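Why Does Wood Have Stripes?

If you have ever been told to sit still at the table and found yourself following the lines in the wood with one finger instead, then you have already started on this page's subject without knowing it. Those lines are called the grain. They wiggle, they bend around dark spots, they sometimes make shapes like a mountain or an eye or a very long nose, and no person drew them. The tree made them while it was growing, a little bit every year, and it took its time.

To find out how, we need to go outside for a while. Put your shoes on, at least in your imagination.

How a tree gets fat

You grow all over. Your arms get longer, your feet get bigger (usually just after somebody has bought you new shoes), and your face stretches along with everything else. A tree doesn't grow that way. If you hammered a sign onto a trunk at the height of your nose and came back as a grandparent, the sign would still be at the same height above the ground. The top of the tree would be much higher, of course, but that is only the tips of the branches reaching up. The trunk underneath does something different. It gets wider.

It does this with a very thin layer just under the bark, called the cambium. You say it KAM-bee-um. The cambium is like a damp, living sock pulled over the whole trunk, and all through the growing season it is busy making new wood on its inside and new bark on its outside. The new wood goes on top of last year's wood, and that went on top of the wood from the year before, all the way back to the middle, where the tree was once a little stick that a rabbit could have eaten.

In spring, where winters are cold, the tree wakes up thirsty. It has leaves to open and a lot of water to send up to them, so many kinds of tree make wood with big, roomy cells that water can travel through easily. This is called earlywood, and it is often pale. Later in the summer the tree slows down. It makes smaller cells with thicker walls, packed tightly together, and this latewood often looks darker. Then winter comes and the cambium rests. When spring arrives again, the pale wood starts up right next to the dark, and there is a line between the two. One pale band and one dark band together make one year.

The big log at Sallow

Behind the library in Sallow there is a slice of an old oak as wide as a kitchen table. The tree came down in a November storm on the bank of the Nuva, and part of the trunk was sawn across and sanded smooth so that people could look at it. If you start in the middle and go out to the bark, you can count 218 rings. It takes a long time, and you will lose your place. I lost mine 2 times and had to go back and start again with a pencil in my hand for pointing.

The rings are not all the same size, and I think this is the best part. A wide ring usually means the tree had a good year, with plenty of rain and sunshine. A narrow ring means that something was hard. Perhaps it was a dry summer, or caterpillars ate the leaves, or a bigger tree next door was hogging all the light. On the Sallow oak there is a place where 7 rings are squeezed so closely together that you need a magnifying glass to tell them apart, and right after them comes a beautiful fat one. I like to imagine that the neighbor fell over that year and the oak could stretch out at last, but that is only my guess, and a scientist would want more proof than a good story.

There are scientists for exactly this job, and they have one of the longest names in science. They are called dendrochronologists. (Den-dro-kron-OL-o-jists. Try it with a mouthful of crackers, but do warn your family first.) They don't need to cut a tree down to see its rings. They use a hollow drill as thin as a pencil to take out a little rod of wood, and the rings show on the rod as stripes. By matching the wide and narrow rings in living trees to those in old beams and old logs, they can work out what the weather was like more than 1,000 years ago.

From rings to stripes

Now, a ring is round, and the lines on a door or a drawer are not round at all. They run up and down, or side to side, and wobble a bit as they go. So what happened to the circles?

The answer depends on which way you cut. Think of a leek or a green onion. If you slice it across, you get circles inside circles. If you cut it the long way, from the root to the leafy end, you get stripes. It is the same leek both times, and you are only looking at its layers from a different side. A tree trunk works the same way. When it is sawn across, you see rings. When it is sawn the long way into boards, you see the edges of those rings as lines. 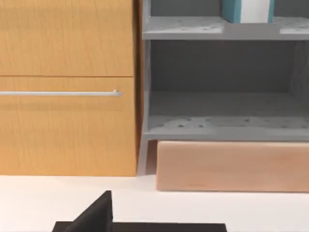 Boards cut straight through the middle of the log tend to have lines that are close together and very straight, a bit like rain in a comic book. Boards cut nearer to the outside slice through the rings at a slant, and then you get those wavy, pointed shapes that look like flames or like a stack of upside-down letter Vs. Sawmill people call them cathedrals, because they look something like the tall pointed windows in a big old church. At the little sawmill on Illine Road they will chalk an arrow on the end of a log to show which way it is going to be cut, and then you can try to guess what sort of pattern will be inside. I am usually wrong.

What about knots?

A knot is the place where a branch used to be. When a branch starts growing, it is joined to the trunk, and as the trunk gets fatter year after year it swallows up the bottom of the branch a little more each time. Cut a board through that spot and you see the branch from its end, as a round or oval patch. The branch has rings of its own, so a knot is a small tree slice hiding in a big board!

Look at how the lines of grain behave near a knot. They don't crash into it. They swing out and go around, just as water in a stream goes around a stone, and then they come back together on the other side. The tree had to keep building new wood past the branch, and it bent its layers to do so.

Some knots are loose and can even fall out and leave a hole. That happens when the branch had already died before the trunk closed around it. The trunk grew past it without ever joining up with it, in the same way that you could pour sand around a stick.

Why the stripes matter

Grain is nice to look at, and it also tells you how the wood will behave. Wood is made of long, thin fibers that mostly run up and down the tree, a little like a big bundle of drinking straws glued side by side. It is easy to split the bundle between the straws, and very hard to snap it across all of them. This is why a person chopping firewood stands the log on its end and brings the ax down from above. It is also why a carpenter makes a shelf or a table leg with the grain running along its length.

Wood has another habit, too. It drinks a little water from the air when the air is damp, and it gives the water back when the air is dry. As it does this it swells and shrinks, and it does so much more across the grain than along it. If you have a wooden drawer at home that sticks in the muggy part of summer and slides nicely in winter, now you know what it is up to. The Nghiêm furniture shop in Sallow keeps its boards indoors for weeks before anyone makes them into boxes or tabletops, so that they can get used to the air in the room. I asked if the wood minded waiting and was told that it had already been waiting since before I was born. 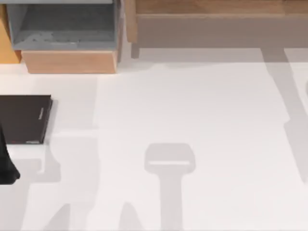
One young reader wrote in to ask whether palm trees have rings as well, and added, "Because I looked at the stump at my grandma's house and it was just dots."

Well done for looking, and dots is exactly right. Palms are built on a different plan. They have no ring-making cambium like the one in an oak or a pine. Their trunks are filled with bundles of little tubes scattered about in softer stuff, and when you cut across them you see the ends of the bundles as dots. Bamboo is dotty too, and it isn't really a tree at all. It is a giant grass.

Some trees in hot, rainy places are puzzling in another way. If it is warm and wet all year long, the tree never gets its winter rest, and its rings may be very faint or missing altogether. So you can't always tell a tree's age by counting, even when you have a nice clean stump and a whole afternoon.

Something to try

You will need a piece of paper, a crayon with its wrapper peeled off, and some rough bare wood, such as an old fence board. Ask first if it belongs to somebody else. Lay the paper on the wood and hold it still with one hand, or get a friend to hold it. Then rub the side of the crayon gently back and forth. The harder, darker bands often stand up a tiny bit higher than the pale ones on wood that has been out in the weather, and those are the parts that will show up on your paper.

Make one rubbing on a straight stretch and one over a knot. Write down where you found each of them, and the month, and pin them up side by side somewhere you can see them from your bed.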